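Putting a roof rack on the wagon this month, posting as I go. I went with the Tallen crossbars. The other option was the Rumadgate set, which sits lower but needs the door seals trimmed.

1/ Box weighs more than you'd think. Two bars, four feet, a bag of bolts and one hex key. Instructions are a single folded sheet.

2/ Keith Furnival did the same car last November and told me to measure from the top of the windshield, not from the door edge. Front bar goes 12 inches back. The sheet gives it in millimeters only.

3/ Stopped for a drink before doing the rear bar.

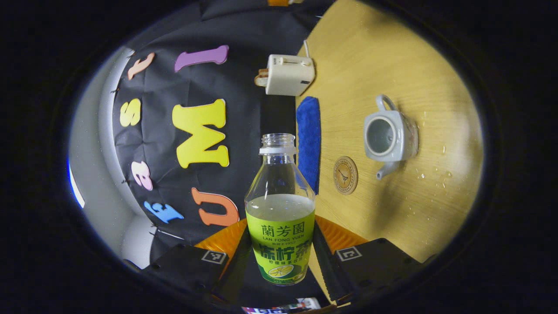 Lan Fong Yuen, the one with the lemon on the label.

4/ Rear bar took longer. The foot pads are marked left and right but the marks are on the underside, so check before you clamp anything down. I had mine swapped.

5/ Bars are 981 mm apart, center to center. Kayak saddles want at least 600, so that's plenty.

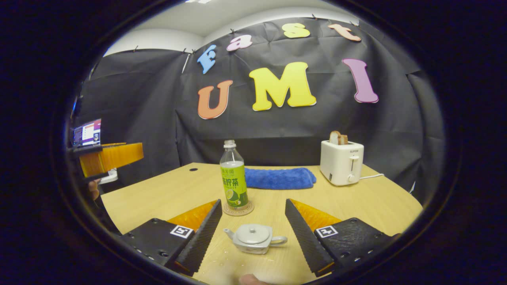 6/ Tighten each foot a little at a time, going corner to corner. If you crank one side all the way first, the bar creeps over and you start again.

7/ Drove out to Windville and back on the highway with nothing on the rack. There's a hum above 50 or so. Huệ Trương says a strip of rubber in the top slot fixes it - I've ordered some.

8/ Re-checked the bolts when I got home. Rear right took another quarter turn, the rest were fine.

9/ Darius Dinu asked about the load limit. Go by the number in the car's manual if it's lower than the one on the bars. Mine is. Kayak goes up next weekend.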